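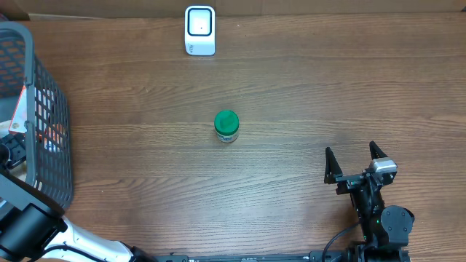 4.2 How households settle on a place for small things

We were made very welcome in the 70 homes we visited in Sestutitz, and most people were glad to talk (often over a second cup of tea) about where their odds and ends live. 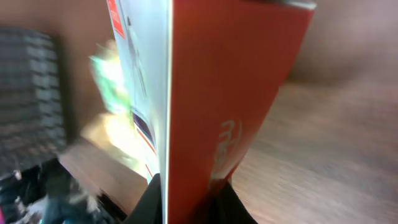

Do people put things where they use them? Mostly they put them where they last had a free hand, and the habit then sticks.

The same was found in our earlier Tundard survey, though the homes there were larger 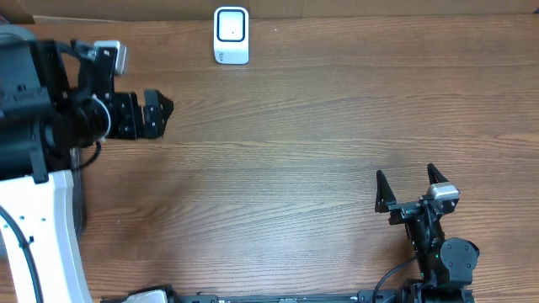 and had far more cupboards, so that things went astray for longer before anyone missed them.

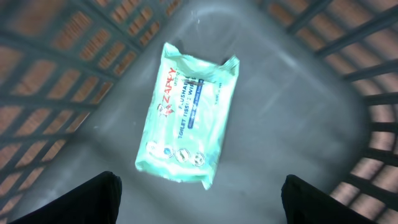 Figure 7. A pack of wet wipes on a grey surface.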